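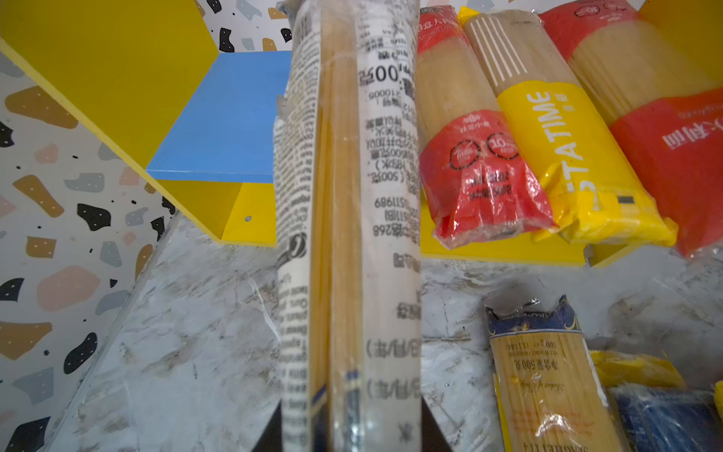 The Long Shelf
How one shop learned to sell spaghetti in small numbers

Renata Szewczyk keeps a ruler in her apron. She uses it on spaghetti. Most of what she sells at Sevemberg, the dry goods shop she has run in Chisholm for nine years, comes in the long format, and packs that look the same height on an order sheet can differ by the width of a thumb on the shelf. If the tall ones go in front, the short ones don't sell.

She didn't plan on being a pasta shop. Sevemberg opened with flour, rice, beans and tea, and the pasta was one basket by the register. Customers kept asking for spaghetti they had eaten somewhere else. A woman wanted the kind she had bought as a student abroad. A retired couple wanted one that would hold up in a baked dish. Szewczyk started ordering a case at a time, from wherever she could get it, and the basket became a shelf.

A lot of the packs are imported, and many are labeled in languages that neither she nor most of her customers can read. She likes to have a few of them out of the bag and cooked before she puts a price on them. She boils each one in the back kitchen in the same pot, with the same amount of salt, and writes the result on an index card. The cards are short. "Good with butter." "Goes soft fast." "Kids."

What to look for

Spaghetti is flour and water, and the differences between one brand and the next are not large. They do exist, though, and you can find some of them before you open the pack. Color is the first. A very bright, glassy yellow often means the pasta was dried fast at high heat. A paler, slightly dusty strand was more likely dried slowly, and its rough surface will hold sauce better. Szewczyk doesn't rank one above the other. She eats the glassy kind with oil and garlic and the dusty kind with tomato.
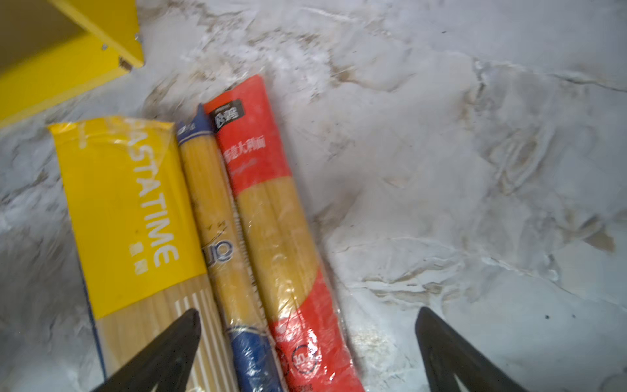
Packaging matters more than people think, mostly for what it lets you check. Broken strands collect at the bottom of a pack, and a pack that has been dropped will show it if there's any clear film at all. Szewczyk turns each one over in her hands before it goes out. A yellow PASTATIME pack gives you a window in its lower part, with thin white stripes over it, and the slim bundle with dark blue bands at its ends is clear in between, so both can be looked over without opening anything. Solid cardboard has to be shaken, and she says you get an ear for it.

The third thing is the cooking time, if it's printed. It is a fair guide to how thick the strand is. A pack that calls for six minutes is going to be thin, and it won't stand up to a heavy meat sauce. One that calls for 9 or more can take it. She tells people to start tasting 2 minutes early in any case.

Tall things on short shelves

Storing long pasta is a nuisance at home and worse in a shop. Laid flat, the packs slide over each other and the bottom ones never get seen. Stood up, they lean, and one that leans takes the next with it. Tomás Heffernan, a carpenter who built most of the fittings at Sevemberg, went through two versions before he had one that worked.

"The first one was too deep," he says. "You'd put six packs in and they'd all lie down at the back." The second was shallow, with high sides, and it's still in use. His advice for a kitchen cupboard is the same: a narrow space with something solid at each end, filled close to full. A half-empty row falls over. If you only buy one or two packs at a time, he suggests a tall jar or a clean length of mailing tube, capped at the bottom.

Szewczyk sorts by cooking time, thin on the left. She tried sorting by country and then by price, and in both cases customers put things back wherever they liked. With cooking times they seem to put them back in the right place, or near it. Color helps too. She keeps packs of the same color apart so that a person who remembers only "the red one" has to stop and read.

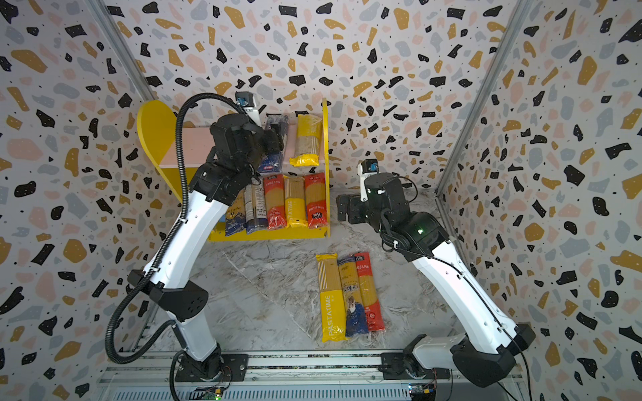

Cooking three at once

In March, Szewczyk began holding tastings after closing. She picks three kinds of spaghetti, cooks them in separate pots and serves them plain, with a bottle of oil on the table. People are surprised by how much they have to say about plain noodles. Heffernan came to the first one to fix a hinge and stayed for all three bowls.

It's easy to do at home with two pots and some patience. Use plenty of water and salt it the same each time. Drain each batch into a warm bowl, put a spoonful of oil through it and eat it right away. Write down what you thought before the next one comes out, or you'll forget which was which. Leftovers can be mixed together and fried in a pan with an egg the next morning.

Szewczyk's current favorite for everyday use is a cheap one, and it sold out the week we visited. Another case is on order.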